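Spending the robot money in the right order

I have wanted a robot arm in the Ridside workshop for longer than I've had a workshop, and in August the savings jar (a spreadsheet, but I call it the jar) finally got big enough to start making real plans. So this is a post about planning. Sorry if you came for sparks and motors! Those are coming, just later than I thought.

My first budget was terrible. It had one line in it: arm. I had picked the arm, stared at the arm, read the whole manual for the arm in bed, and put every dollar next to it. Then I started listing what the arm needs before it can do anything at all - a stand that doesn't wobble, a gripper, spare finger pads, an emergency stop I can hit with my elbow, a computer that isn't my old laptop - and the list got to 18 lines without trying very hard.

The second budget went better since I started from the job and worked backward. The job is the kitchen. I want an arm that can open a fridge, pick up something small and soft, and put it down again in one piece. I wrote that at the top of the sheet and every purchase now has to answer to it.

Which brings me to Jadska, my name for the simulated kitchen that has eaten most of my evenings. It costs me electricity and coffee. Before I buy a thing I can stand a virtual arm on a virtual floor and find out where the reach gets awkward and which jobs ask the most of the gripper. I love it. I've gone in at 6 a.m. just to move the base a little and look again. 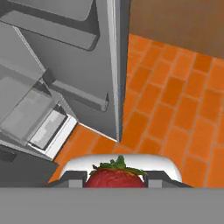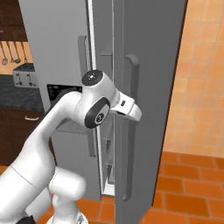

Jadska kitchen, simulated: a strawberry between the gripper fingers, then the arm at the refrigerator doors.

The strawberry changed the gripper line completely. I had been planning on a plain parallel gripper with hard fingers, the cheapest one Wuvside carries, and I'd still be happy with it for blocks and boxes. But fruit is the job, and my simulated fruit is a lot more forgiving than anything from the grocery store. So the new plan is the plain gripper plus two sets of soft pads, which Wuvside quoted me at $407 together. A fancier hand with force sensing was way over that. Maybe next year.

The refrigerator changed something I hadn't even thought of as a purchase, the stand. With two tall doors side by side, the spot where you park the base matters so much. Too close and the door you're trying to open swings into your own elbow. Too far and you're at full stretch with no strength left. I had budgeted for a fixed pedestal bolted to the floor, and I've now swapped it for a rolling one with locking feet. Yagi makes a nice heavy one for $706. The fixed pedestal was $562, so that's $144 extra to be able to change my mind, and I change my mind a lot. Easy choice!

A few other things that moved around on the sheet:

The computer went up. I need the simulator and the controller running at the same time and I'm not going to pretend otherwise anymore.

The second camera went down to "later." One decent camera and good lamps will get me started.

Shipping got its own line. Please give shipping its own line. A rolling stand is heavy and heavy things cost money to move, and I had it hiding under "misc" next to zip ties.

Spares got a line too. Finger pads wear out and cables get stepped on (mostly by me).

The arm itself is still the biggest number, and I'm still deciding between new and used. Used would free up enough for that force sensing hand, but I'd want to see it run for an afternoon first and ask for the service records. New comes with a warranty and somebody to email when I'm confused, and I expect to be confused a fair amount.

Order of buying, as of tonight: stand, computer, emergency stop, arm, gripper and pads. The stand goes first so I can tape out the floor and walk around it with a broom handle pretending to be a robot. I'm looking forward to that part more than I should be.

If you've used the Yagi stand on an uneven concrete floor, leave me a comment. Mine slopes toward the drain and I'd love to know how much the feet can take up.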